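How to pack drinks and snacks in a crate without crushing the snacks

Most advice on packing mixed groceries comes down to "heavy on the bottom, light on top." I have no quarrel with that as far as it goes. It doesn't go very far once you have bottled juice, soft packages and wrapped snacks all headed for the same crate, and I've thrown out enough crumbs to doubt anyone who says it does.

The method below is what I ended up with after trying other people's. I don't claim it is fast.

What you need

A table you can reach from both sides. Plastic crates, or cardboard boxes if the flaps are still sound. A dry cloth. You do not need dividers, and you certainly don't need the Trudico insert set that gets recommended everywhere. I bought 2 of them and they take up space I would sooner give to food.

Step 1. Sort by how it behaves when squeezed

Forget sorting by brand or by meal. Pick up each thing and press it lightly. Bottles go in one group, puffy wrapped goods in another, and anything soft but dense in a third. Packaging will fool you here. Glossy wrap looks tough and tells you nothing about what's inside, and a bright label is no reason to believe a package can take weight.

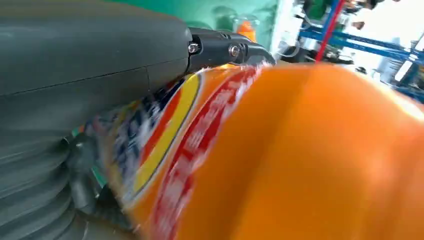
The soft, dense group is where people go wrong. They treat it as filler and jam it down the sides. A full pouch will put up with a fair amount of pressure on its flat face and much less on a seam, so lay it flat and keep the seams away from bottle caps. If you can't tell where the seam is, run a thumb along the edge.

Step 2. Check the caps

Tighten every cap by hand, then tip each bottle on its side on the table for a few minutes. Ignacio Núñez taught me this and I thought it was fussy. I still think it's a little fussy, but orange drink dries sticky and gets into the corners of a crate. Any bottle that leaves a drop on the cloth travels in your hand.

Step 3. Clear the table between rounds

Work on one crate's worth of goods at a time. Put the rest on a separate surface, or you will start packing whatever is nearest. 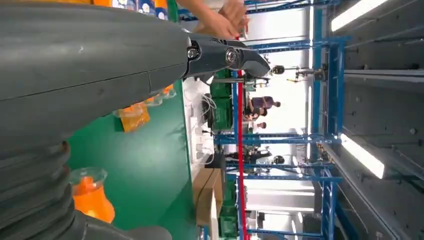

Beveswood, April

A note added after a long packing session with Gyu-bin Ryu and Man-sik Cheon. We tried the popular trick of standing all the bottles in the middle and lining the walls with snacks. It looked tidy. I carried one crate down 18 steps and the bottles had leaned into the wrappers on one side. I've gone back to bottles along the short wall, snug against each other, and I would want to see good evidence before trying the middle again.

Step 4. Place the soft packages

Use two fingers and a thumb on the body of the package, and don't lift by the printed edge or a corner. Set it down, let go, and see if it rolls or slumps. If it does, turn it. Pushing it into place is how you find out what the weak side was.
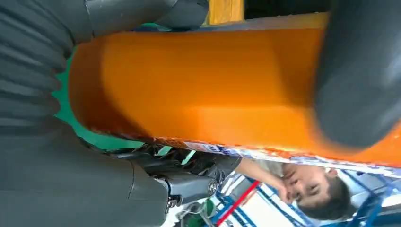
Hold it by the body and leave the edges alone.

Man-sik argues for wrapping each soft package in paper. For a long drive, maybe. For a trip across town I've seen no difference, and you end up with a bag of crumpled paper to deal with at the other end.

Step 5. Put the light goods on last

Puffy wrapped snacks go on top, in one layer if you can manage it. Leave a finger's width below the rim — more if another crate will sit on it. A second layer is fine when the crate rides alone.

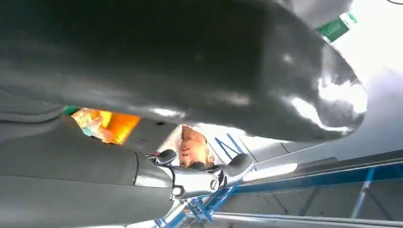 Step 6. Lift and listen

Raise the crate an inch and tilt it slightly each way. Bottles that knock need closing up. A crackle from the top layer is normal. If the crackle comes from lower down, something is under a bottle that shouldn't be, and you need to take that side apart. Closing the gap with a folded towel works as well as anything sold for the purpose.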